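Chapter 6
Where the Examples Come From

Most books on robot learning start with the learner. They give you the network, the loss, the training curve that slopes down the way it should, and somewhere near the end of the methods section there is a sentence saying that demonstrations were collected. This chapter is about that sentence. You will be asked to distrust it, and to keep distrusting it when the sentence is your own.

Consider what it usually stands for. A person sits or stands near a table and moves an arm through a task. Commands and camera views are written to disk. Somebody decides whether the attempt was good enough to keep. Then the table is set again and the person does it over. After a few weeks of this there is a folder, and the folder gets a name, and from then on people talk about it as though it had been found in nature.

We will use one such folder throughout Part Two. It is called Stuladia, and it holds 1775 demonstrations of picking up and moving small things on a table. The work was done in two rooms, which the logs call Banov and Semple. Of the 1775, Banov supplied 1037. The release notes describe the set as "diverse tabletop manipulation." By the end of the chapter you should be able to say how much of that phrase you believe. My own answer is the word "tabletop."

6.1 What counts as different

Suppose you are told that a set contains 656 different layouts. Before you are impressed, ask what had to change for a layout to count as different. In Stuladia the rule was that at least one object must have moved by more than the width of a hand. Under that rule you can slide a pepper back and forth all afternoon and produce a very respectable number. The number would be true. It would also tell you very little about what happens when the system meets a kitchen.

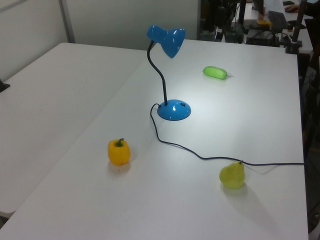
Variety has to be judged against the thing you want the system to do later, and counting alone can't do that for you. Take a task stated in plain words: pick up the green vegetable. If every green thing on the table is a vegetable, the system may learn "green" and stop there, and your test score will look fine. A layout with a pear that is yellow-green, a light green vegetable shaped like a cucumber, and a yellow pepper with a green stem is a little better, as color and kind no longer line up so neatly. It is only a little better. The tabletop is white, and a learner trained mainly on white tabletops has been given no reason to find an object's edge against anything harder. The lamp's cord, meanwhile, runs across the table behind the pear, and whether that is helpful clutter or a shortcut depends on something one layout cannot tell you. If the cord keeps the same path through hundreds of attempts, it becomes a landmark. The learner may find the pear by finding the cord.

You will hear it said that a large enough model sorts this out for itself. Perhaps it does, sometimes. I have yet to see the claim made by someone who then moved the cord and ran the test again. Until that has been done, treat it as a hope.

6.2 The trouble with good demonstrations

The second problem is the people. Operators get better with practice, and they are usually told to. The early attempts are slow and full of corrections – a missed grasp, a pause, a second try from another side. The late attempts are smooth. Most projects throw away the early ones as messy and keep the smooth ones, and so the learner never sees a mistake being repaired. When it makes one of its own, it is somewhere no demonstration has ever been.

Stuladia kept its failures in a separate folder, which is more than most do, but the label on each is a single word: "bad." We don't know if the object was dropped, pushed out of reach, or only picked up in a way the reviewer disliked. There were 2 reviewers, and their notes do not agree on what to do with a grasp that slips and then holds. One kept them. The other threw them out. Any lesson about slipping that you draw from this set is partly a lesson about who was on shift.

6.3 Tools that promise to fix this

Software for managing collection has improved. Plurkadex, the logging tool used in both rooms, records who ran each attempt, how long it took, and what the instruction was. It will also draw you a colored map of "coverage." Read the manual before you trust the map. It marks the places the gripper has been. It knows nothing about lighting, about which objects always appear together, or about the wording of the instructions, and a table can be filled in from corner to corner while all three stay fixed.

The map is still worth having. An empty patch on it is real information. A full patch is weaker evidence than it looks, and in August, when the Banov map was finally full, collection there stopped.

Before you go on

Choose a set of demonstrations you can get at, your own if possible. Open twenty attempts at random, without looking at the summary page first. Write down everything that stays the same in all twenty: surfaces, lights, cables, the height of the camera, the order in which objects are touched. Keep the list. You will need it in Section 6.4, where we change those things one at a time and watch what breaks.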